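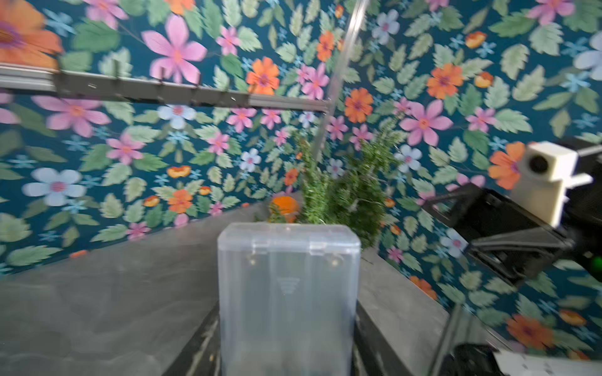 A clear plastic container with a ridged front, standing on a gray countertop.

Parnthorpe Quotes Opens Its Collection of Sayings About Courage, Kindness and Everyday Heroes

PARNTHORPE - I've been collecting quotations since I was a kid copying lines off the backs of calendars, and this Friday the whole pile finally goes online where anybody can read it. The site is called Parnthorpe Quotes, it's free, and it opens with 2487 sayings sorted by subject. I wanted 3000 for opening day and I didn't get there, mostly because I kept throwing things out!

Let me explain the throwing out. If you've ever looked for a nice line to read at a retirement party, you know how it goes. You type in a word like "courage" and you get page after page of half sentences, song titles, and lines from people talking about lunch who happened to use the word. Then there are the famous ones that were never said by the person whose name is under them. I've been fooled by plenty of those myself (I once put one on a wedding card, and the bride's uncle was very polite about it).

So every quotation on the site has a source next to it. A book and a page, a speech and where it was given, a letter, an interview. Where I have a saying I love and can't trace, it goes in a separate section called Strays, with no name attached. Strays is my favorite part and I suspect it will be yours too. If you know where one of them came from, please write in and I'll move it over with a thank-you.

The subjects at opening are courage, kindness, patience, friendship, work, growing old, and starting over. That makes 7, and each one is split again by how long the quotation is, so you can find something that fits on a gift tag or something you can read out loud for a full minute. Growing old is the biggest section by a mile. Patience is a bit thin, and I'm working on it - slowly, as you'd expect.

The search was built by Tunetti, a small web shop that put up with me changing my mind about the categories all spring. You can search by a word or a feeling, or by occasion, which covers graduations, funerals, new babies, first days at a job and a good many others. There's also a button that gives you one quotation at random. I've lost whole evenings to that button.

A printed version is coming too. Adeyemi Press will bring out 4 little paperbacks drawn from the site, beginning with the kindness one in July. They're pocket size, with room in the margins for your own notes, and the Clerkuditz bookstore on Mill Street will have them on the front table. I'll be there for the first one and I'd love to hear which line you've had stuck on your refrigerator all these years.

Teachers are welcome to print any page for class, and so are choir directors, newsletter editors and anyone else who needs a few good words at the bottom of a sheet of paper. Please keep the source line on when you do.

New quotations go up every Friday morning. There are no pop-ups and you don't need an account.

About Parnthorpe Quotes
Parnthorpe Quotes is a one-person collection of sourced quotations, kept up in the evenings and on weekends. Suggestions, corrections and press questions can be sent through the contact page on the site.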